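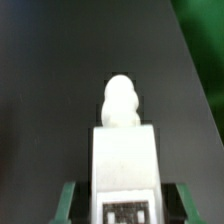 A white block with a square printed marker on its front face, between the open fingers of a gripper.

New code of practice for small robot arms leaves the hard parts to buyers

April 8, 2019

A group of equipment makers and workshop owners has put out a voluntary code of practice for small robot arms that pick up and put down light objects. It is called the Cavholm Code, after the town where it was drafted, and it runs to 46 pages. Its backers say it will bring order to a part of the business where every seller has been making up its own rules.

It may do that. Having read it through, though, we think a shop owner could follow every line and still not know whether the arm on the bench is doing its job well.

The code is aimed at what it calls light handling work: parts, packages, samples and small molded pieces, moved by an arm with a two-finger gripper. It covers how the work area is laid out, how objects are marked so the arm can find them, how the gripper comes in, and what gets written down afterward. It does not cover big industrial arms behind fences, which already have plenty of rules written for them.

The longest chapter is on markers. These are the square black and white patterns stuck or printed on an object or its holder, which a camera reads to work out where the thing is and which way it is turned. The code says a marker should be flat, clean and fully in view of a camera before the arm starts its approach. It also says the arm should not depend on the marker alone once the fingers are close, as a camera near the gripper may see only part of the pattern by then.

That is sensible advice. It is also what any careful technician has been doing for years. What the code does not say is how much of the marker can go out of view before the arm ought to stop and look again. An early draft had a figure for this. In the final version the line reads "an amount suitable to the task," which could mean anything the seller would like it to mean.

The same thing happens in the chapter on approach. The fingers are to be open, with clearance on both sides of the object, before the arm makes its last move. Good. How much clearance? "Sufficient." How is it to be measured, and by whom? The code sends the reader to the maker's manual. Manuals are where a lot of this trouble started, and two makers with very different ideas of enough room can both claim to meet the code.

Lighting gets half a page. Anyone who has tried to get a camera to pick out a white part on a pale bench, or a shiny one under a strip light, will think that is thin. Glare and hard shadows account for a great many missed picks, and the code deals with them by asking users to "avoid unsuitable conditions." There is no test card, no light reading and no suggested background color.

Where the code does give numbers, they are useful. A work cell must complete 30 picks in a row with the same object, with no help from a person, before it can be called ready. It must then do another 30 after the object's starting position has been changed. If the arm drops something or has to be rescued, the count goes back to zero. Results go in a log that the buyer is allowed to see, and the log has to be kept for six months.

We like the log. Buyers have long been shown a nice video and asked to take the rest on trust, and a written record with the failures left in would be a real step up. But the code lets the seller choose the test object. A plain block with straight sides is a fair place to begin, and it is also about as kind to a gripper as an object can be. Small rounded pieces are another matter, and so are soft ones, or anything that sits loosely on top of something else. A seller could run the whole test on blocks and hand over a perfect log to a customer who packs figurines.

Osora, which makes grippers and was one of the firms behind the code, said in a written statement that the test was meant as a floor. "Buyers are free to ask for more, and we would encourage them to," the statement said. The company added that fixed limits on clearance and marker view would have shut out newer designs that work in other ways.

That argument has something to it. Rules written around one kind of hardware do go stale. Still, it would have been possible to set a limit and let a maker show in writing why a different one is safe for its machine. Plenty of other codes work like that. Leaving the number out altogether is easier on the people selling than on the people buying.

Manzano, which runs a contract packing shop and sat in on the drafting meetings, was less pleased. The company said it had asked for a fixed set of test objects, including a rounded one and a top-heavy one, and had been told this could wait for a second edition. It signed anyway. "We would sooner have a weak code than none, but we are not going to tell customers that it proves much," it said.

No date has been given for a second edition. The drafting group plans to meet again in November to go over comments, and says it will decide then if changes are needed.

Who checks?

The other weak spot is checking. The code is voluntary, and a firm that wants to say it follows the code fills out a form and sends it in. There is no visit, and no outside party watches the test. The drafting group keeps a list of firms that have signed, and can take a name off if it gets complaints. It has not said how many complaints that would take or how long it would spend looking into one.

Taremitz, a testing lab, had offered to witness the 30-pick runs for a fee. The offer was turned down on grounds of cost. A witnessed test would have added a bill for every new work cell, and small shops change their cells around all the time, so the worry is a fair one. But there is a middle road in spot checks, where a few firms each year get a visit and the rest know they might be next. The code's authors say they talked about this and could not agree on who would pay.

For now, the mark that signed-up firms can put on their brochures tells you that someone filled out a form. It should not be read as more than that.

Safety for people working near the arm takes up six pages, most of it borrowed from rules that already exist and apply with or without this code. Stop buttons have to be within reach. Speeds have to be turned down when hands may be in the work area. Finger tips should be looked over for wear at the start of every shift, and pads replaced in pairs. There is little to argue with here, and we wish the rest had been written in the same plain way.

One more item deserves notice. The code asks users to save what the gripper camera sees during a failed pick, along with the arm's position at that moment. If shops do this and share the results, the next edition could be based on what goes wrong in real work, where the present one leans heavily on what the people in the room remembered. But sharing is optional, and there is no agreed place to send the files. A shop that saves everything will end up with a full drive and no one to show it to.

What to ask before you buy

A shop thinking of buying an arm from a firm on the list should ask to see the log, including the runs where the count went back to zero. Ask which object was used. Ask for the runs to be repeated with your own part, on your own bench and under your own lights, and get the clearance and marker limits for that part in writing. None of this is required by the code, and none of it is forbidden either.

The Cavholm Code is free to read, and printed copies can be had from the drafting group for the cost of postage. Comments can be sent in until the November meeting.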